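Repairing and refinishing painted wooden blocks

Applies to solid softwood and hardwood cubes with a thin paint or stain finish, such as nursery building blocks and game pieces. Hollow blocks and blocks with a printed paper face need different treatment.

Inspection

Work on a pale, matt surface under a lamp set low to one side. Turn each block so that the light rakes across every face. Run a fingernail across any dark line. A scratch in the finish has a bottom that can be felt; a crack in the timber usually catches the nail on both edges and often continues round onto the end grain. Press either side of the line with the thumbs. Any movement means the block needs glue before filler.

Discard blocks with loose splinters, soft patches or flaking paint of unknown age. Do not sand old paint that may contain lead.

Cleaning

Wipe with a cloth wrung out in warm water and a little washing-up liquid. Do not soak. Wipe again with plain water, dry with a towel and stand the block on a wire rack for 16 hours, away from radiators. Fast drying opens the end grain.

Closing a crack

1. Blow out dust.
2. Work thin wood glue into the crack with a strip of paper.
3. Clamp across the crack with scrap card under both jaws. Stop when a fine bead of glue appears.
4. Remove the bead with a damp cloth.
5. Leave clamped for 2 hours, and do not sand until the next day.

Filling a scratch

Use a fine-surface filler, pressed in with a plastic card held at a shallow angle. Once hard, sand with 240 grit along the grain, then 320. Keep the paper on a flat backing, or the edges of the block will round over.

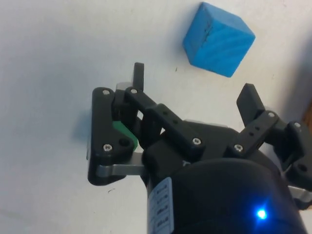

Will grain still show through blue paint after a repair?
It will if the coat is thin. Filler hides grain completely, so keep it inside the scratch and apply the colour in thinned coats. A full-strength coat will cover streaks on the rest of the face.

Repainting

Choose a paint labelled as suitable for toys. Test the colour on the underside first; most blues dry darker than they look in the tin. Apply up to 2 coats, sanding lightly between them. Paint three faces that meet at one corner, let them dry, then turn the block over and paint the others.

Storage

Store in an open crate or a cotton bag. Sealed plastic tubs hold damp. Check glued blocks again in October, when the heating goes on and old joints tend to open.

Page last revised 15 May 2018. Waltcombe Workshop Notes.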